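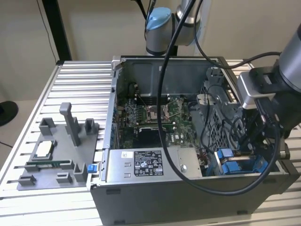
January 25, 2018

I'd been meaning to visit the Wallum refurbishing workshop for ages, partly because my last two computers came from there and partly because I'd heard they'd put robot arms on one of the benches. So when Corentin Fleury, who runs the floor, said I could come in for a morning and ask whatever I liked, I was on the next train (with biscuits, which went down well).

Corentin started there on the screwdriver bench, taking old office machines to bits. "Dell towers, mostly," he told me. "We had 3000 of them from one insurance company. You open the side, you lift out what's good, you clean it, you test it, you build it back up. I did that every day and I liked it, but my thumbs didn't."

The arms came in October. I asked how the news went down and he pulled a face.

"Badly! I'd told people in the canteen, standing up, with my mouth half full. It sounded like I was announcing redundancies. Two people didn't speak to me until the Monday."

And were there any redundancies?

"No. Same team. But I understand why they asked, and I'd ask too. I can promise what I'm planning, I can't promise what the owners will want in five years, and I told them that as well."

He's refreshingly straight about it, I must say. He also gets quite animated about the bench itself, which the team call Sakotari after some cartoon I'd never heard of.

The processor is the part everybody worries about, he said, and it gets its own resting place in a grey 3D-printed plate next to the computer, so it isn't sliding about among the screws. The first plate they printed was too shallow. The second one was the wrong way round for whoever was working on the left. "Barbier's on his sixth drawing now," Corentin said. "He used to do pallets. Now he comes in with a sketch on the back of an envelope and goes straight to the printer. I didn't see that coming at all."

I wanted to know what the arms find hard, and he didn't have to think about it.

"Cables. A person pushes a cable out of the way with the back of a finger and doesn't even know they've done it. For an arm, that's a whole job! You've got the drives sitting there with their nice blue tabs, easy to find, and then all this black spaghetti running past them. We spent weeks on cables. We're still on cables."

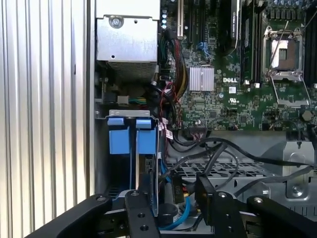 What the day looks like now

I'd imagined everyone standing back with a cup of tea while the machines got on with it – not so. Somebody is always on the bench, and the arms are slower than a good pair of hands. Corentin reckons his best stripper (his word, and yes, there was giggling) can still beat them easily before lunch.

"After lunch is a different story," he said. "By four o'clock I used to be dropping screws. You'd see people shaking their hands out. So we swap. One hour with the arms, then testing, then the phones or packing. No one does a full day of taking apart any more, and I wouldn't go back to that."

The swapping hasn't pleased everybody. A couple of the old hands liked having their own corner with the radio on, and they've lost it. The phones aren't popular either. "Some people came here so they'd never have to talk to a customer," Corentin admitted. "I've been a bit clumsy about that."

And the money?

There's a new pay grade for anyone who finishes the Trorkovine course, which is their in-house training on running the bench. It's 128 pages in a ring binder, and he's promised to cut it down. He did the course himself and failed the first go, on the section about emergency stops, of all things.

I asked if he misses the screwdriver. He looked a bit sheepish and opened a drawer, and there it was, with blue tape round the handle.

"I still do the odd one by hand on a Friday," he said. "Don't put that in."

He did say I could in the end, once I'd left him the rest of the biscuits. The workshop's next open morning hasn't got a date yet, but I'll add it here when Corentin lets me know.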